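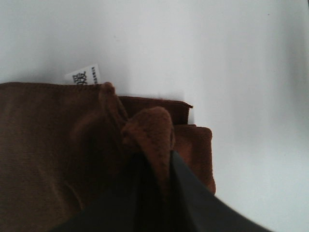 Teaching a Gripper to Pick Up Cloth: Notes for Our Student Club

If your club has spent a season picking up blocks and foam balls, cloth is a wonderful and slightly maddening next project. We took it on in January with the Cullora arm and its two-finger gripper, and I promised the new members I would write down how we do it, start to finish, so they wouldn't have to learn it all from me talking over their shoulders at the table.

What you will need

An arm with a two-finger gripper and a camera at the wrist
A few pieces of soft cloth, in a color that stands out from your table
A plain, pale work surface
The Irkow control program, installed on the club laptop
A notebook, a paper one please -- we have lost too many files

Step 1. Clear the space and home the arm

Wipe the table down and move pencils, screws and snacks well out of reach. Then home the arm and let it finish before you put anything under it. I know it feels slow when you only have an hour and everybody is itching to drive, but a bad home position will spoil every try that comes after, and you'll spend the rest of the meeting blaming the wrong thing.

Step 2. Set the grip force

Open the Irkow settings page and set the grip force to 30. That is our number for our fingers, so please treat it as a place to begin. Go up a little if the cloth slides out, and come back down if the motor starts to complain. Write down whatever you end up with, and put your initials next to it so the next team knows who to ask.

Step 3. Choose where to grab

Beginners nearly always aim for the middle of the cloth, and I understand why, because it looks like the biggest target! The trouble is that a flat piece gives the fingers very little to close on. Look for a corner, or a spot where the cloth has already bunched up into a ridge. If there are several layers, decide before you move whether you want the top one or the whole stack, and say it out loud to your partner. You would be surprised how many arguments that saves.

Bring the fingers in low and slow, one on each side of the fold, then close. Wait 2 seconds before lifting. Cloth settles when you squeeze it, and an early lift tends to

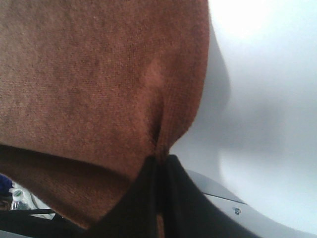

pull the top layer away and leave the rest behind. Once you do start up, go straight up for the first few inches before you swing to the side. A sideways start drags the cloth along the table, and then you are back to hunting for a fold again.

Step 4. Check your hold from the wrist camera

Pause the arm at the top and have the driver look only at the wrist view while the partner looks at the arm itself. Compare what you each think is going on. Is the cloth gathered between both fingers, or just draped over one of them? From the side those two can look very much alike, and a draped piece may stay put right up until you turn the wrist. If you can't agree, lower it, open up, and go again. There's no prize for being stubborn (ask me how I know).

Step 5. Save the run

Press save in Irkow and give the run a short name that says what you tried, such as "corner, slow lift." Keep the failed ones too. By the end of the month our Uzor team had saved over 108 runs, and the misses were the ones we kept going back to when we planned the next meeting. Each pair gets 9 tries before handing over the controls, which keeps things fair and gives the arm a rest.
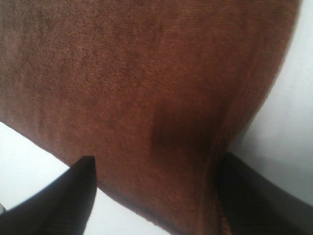

Comments

Bienvenido Tagle: Thank you for this! Our club followed it last month with an older arm and the slow lift helped a lot. We did have to drop the grip force well below yours, as our fingers have rubber pads on them. One thing I'd add is to shake the cloth out and drop it fresh between tries. Our students were laying it down the same way every time, and they got very good at that one pile and quite lost with any other. Do you let the partner place the cloth, or the driver?

Reply from the author: The partner, always, and the driver has to look away while it happens. They grumble about it, but it has become everyone's favorite part of the meeting. I'll add your note about the rubber pads to Step 2 when I next update the page for Cludeo.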